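**Hashini Bepari** · Friday, July 27, 2018

1/ Weights room, Destville. Quarterly tidy and kit check. Posting my notes as a thread again, as the January ones got used more than the spreadsheet did.

2/ Loose electrical items first. Anything with a mains lead comes off the floor before the sweeping starts. It all goes on one padded surface, leads coiled, nothing plugged in.

3/ The rule for leads has not changed. Coil in loops the width of your hand, no knots, no wrapping round the plug. A lead with a kink that won't relax goes in the red tub for testing.

4/ Extension strips: check each socket cover sits flush, then check the cord where it enters the body. That is where they fail. Two went in January, both at the same point.

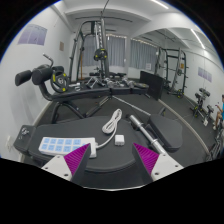 5/ Small chargers get left behind every week. They go in the drawer at the desk with a dated sticker. After 145 days they go to the Saha repair table. Please stop putting them in the first aid box.

6/ Barbells. One on the floor is acceptable while you are loading it. Overnight it is a trip hazard. Sleeves should spin freely by hand. If one grinds, tag it and tell me which end.

7/ Knurling: nylon brush, dry, along the bar and then across. Chalk holds moisture against the steel. Oil on a cloth afterwards, very little. If your hands slip you have used too much.

8/ Adjustable benches. Set the angle, lean on the pad with both hands, then sit. The knobs want to be hand tight - no pliers. I replaced a stripped Bosa knob last quarter and the thread had been turned by someone much too strong for it.

9/ Sit-up bench: the foam rollers should turn but not slide sideways. Wipe them with the diluted Disen, never neat. Neat takes the surface off the foam and it starts to shed.

10/ Upholstery log for the quarter: 9 pads inspected, one split seam, taped for now. Tape is good for a fortnight. Replacement cover ordered.

11/ Cable machine. Run the stack with the lightest pin setting and listen. A click once per pull is a pulley. A scrape all the way up is a guide rod that needs wiping and silicone spray.

12/ Spare plates get parked on whatever is nearest. Heaviest at the bottom of the tree please, matching pairs together. It saves 10 minutes at closing.

13/ Door counter read 2,836 entries since the last check. Flooring wear is in line with that. Worst tile is the one in front of the cable machine, and I'll swap it with a corner one on the next visit.

14/ Still missing: one spring collar and the short Allen key. If either is in your kit bag, the desk is open until nine.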